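Clurkano (database connection pooler)

From the Fliden open reference, a shared encyclopedia of database tools

Clurkano is a connection pooler for relational databases. It sits between an application and a database server, keeps a modest number of connections open to the server, and lends them out to the application as they are needed. It was first written by Nam-gil Geum while he was working on the booking system for the Clinville public libraries, and it is now looked after by a small group of developers under the Barredo project, which also publishes its manual.

Background

Opening a connection to a database is a surprisingly costly thing to do. The two sides have to greet each other, agree on a protocol, check a password and often set up encryption as well, and on many servers each new connection gets a process or a thread of its own. A desktop program that connects in the morning and hangs up in the evening will hardly notice any of this. A web application that opens a fresh connection for every page view will notice it a great deal, and so will everyone waiting for the page.

The usual answer is a pool. Connections are opened ahead of time and kept warm, a request borrows one for as long as it needs it, and then hands it back for the next request to use. Many programming languages have pooling libraries that live inside the application. Clurkano belongs to the other family, the stand-alone poolers, which run as a separate program and can be shared by several applications at once — a great comfort when those applications were written by different people in different languages.

Pooling modes

Clurkano offers 2 pooling modes, chosen in the settings file for each database.

Session mode gives a client one server connection for as long as the client stays connected. It is the gentlest choice and the one the manual suggests for older software, as everything behaves just as it would without a pooler. Temporary tables, session variables and advisory locks all work the way their authors intended.

Transaction mode takes the server connection back as soon as a transaction commits or rolls back, and lends it to whoever is next in line. A great many clients can share a few connections this way, but anything that is meant to survive from one transaction to the next may go missing. Prepared statements are the classic trouble spot. Clurkano keeps its own list of them and quietly prepares them again on whichever connection the client lands on, although statements prepared by hand in plain SQL are not tracked.

Configuration

Settings are read from a single text file when the program starts. The ones most people touch are the pool size, which is 19 connections per database unless changed, and the idle timeout, which closes an unused connection after 600 seconds. There is also a queue limit, which decides how many clients may wait for a connection before new ones are turned away with an error.

It is tempting to set the pool size very high and be done with it, and plenty of newcomers do just that. The manual spends a long and rather kindly chapter talking them out of it. A database server has only so many processor cores and disks, and past a certain point more connections simply means more queries getting in one another's way. Starting small and watching the length of the queue is the approach it recommends, and it asks readers to change one setting at a time so that they can tell what made the difference.

Monitoring

An administrator can log in to a built-in console with an ordinary database client and ask for the state of each pool, including connections in use, connections idle and clients waiting. The console is read-only by default — pausing or reloading a pool requires a separate administrator account.

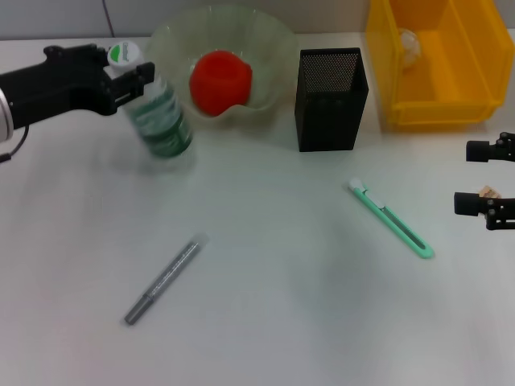 Figures in the console are reset whenever the program restarts, so sites that want a longer history usually copy them into a table of their own at regular intervals. The Barredo project keeps a sample script for this alongside the manual, together with notes on which columns are running totals and which show only the present moment.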